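Brerura Shared Workrooms
Progress report to the Orkell Fund
Reporting period ending April 2020

1. Purpose of this report

This report sets out progress on the refurbishment and re-equipping of the Brerura premises under the second stage of the grant. It covers the washroom area and adjoining floor, the main workroom, the movement and disposal of furniture, and expenditure against the agreed budget lines. Matters on which the Fund's agreement is sought are listed in section 6.

The first stage, which dealt with the roof and the electrical supply, was reported separately and is not repeated except where it affects current work.

2. Washing area and adjoining floor

The grant agreement provided for a place to wash hands and small items without leaving the working floor. The former arrangement, a single sink at the end of the corridor, was shared with the neighbouring tenant and was frequently unavailable in the mornings.

A vanity cabinet with an inset basin was ordered from Otitz and is in position. The cabinet is of dark brown wood and the basin is white. Connection of the waste pipe required a second visit by the plumber, as the outlet in the wall stood higher than the supplier's drawing allowed. The additional charge was met from the contingency line.

The marble floor in this part of the building has been retained. Replacement with sheet flooring was considered in the original application, but the surveyor's advice was that the existing floor was sound and required only cleaning and some attention to the joints. The saving has been carried forward.

The half-round table has been kept in front of the window for the time being. It was listed for disposal in the previous inventory, but no other surface of a suitable height is available on that side. One office chair has been allocated to the same area.

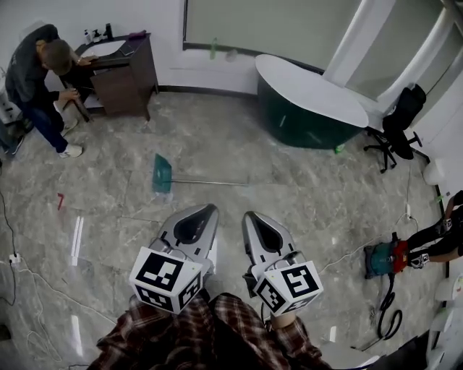

Vanity cabinet with inset basin, half-round table and office chair, Brerura premises.

A review of what is kept on the countertop is in hand. Bottles and small items tend to collect there and on the floor near the window, and the insurer has asked that cleaning products be stored behind a closed door. The supplier has been asked to quote for an internal shelf for the cabinet.

3. Main workroom

The workroom is in regular use. Under the first stage the roof was made weathertight and the white corrugated ceiling panels were cleaned and refixed where necessary. The supporting beams were repainted at the same time. No leaks have been reported in the current period.

Lighting was the subject of a condition in the grant letter. The fittings have been inspected by the electrical contractor, Tóth, and a certificate has been issued. The contractor recommends that the long tube light be replaced with a sealed fitting when the present one reaches the end of its life. This is not urgent and no provision has been made for it.

Roller blinds in beige are fitted to the tall windows. Users had complained of glare on the work surfaces in the afternoon, and the blinds have dealt with the greater part of the difficulty. 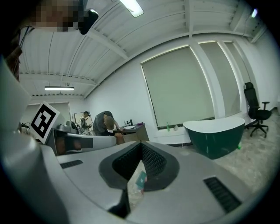 The blinds were supplied at a lower price than quoted, on the understanding that the premises would accept a plain cord mechanism. Cord cleats have been fixed to the wall beside each window at the height required by the safety guidance. The white paint on the back wall was made good after drilling.

Heating of the workroom remains unsatisfactory. The room is slow to warm and users have asked for an earlier start to the timer. The effect of this on running costs is being assessed and figures will be supplied with the next report.

4. Furniture and inventory

A revised inventory has been prepared. Of the older pieces, 14 have been passed to a reuse scheme and two are being held pending repair. Five office chairs were bought during the period. Items bought with grant money have been labelled and entered in the register, as required.

5. Expenditure

Spending on the washing area came to £1,351, including the plumber's second visit. Invoices are attached at Annex A. The blinds were charged to the workroom line, which remains within budget.

6. Matters for the Fund

Agreement is requested to the following:

Retention of the half-round table, with a corresponding amendment to the disposal list.

Transfer of the flooring saving to the heating line, subject to the assessment mentioned in section 3.

Submission of the next report in July, to allow a full set of meter readings to be included.

Annex A: Invoices
Annex B: Revised inventory
Annex C: Electrical certificate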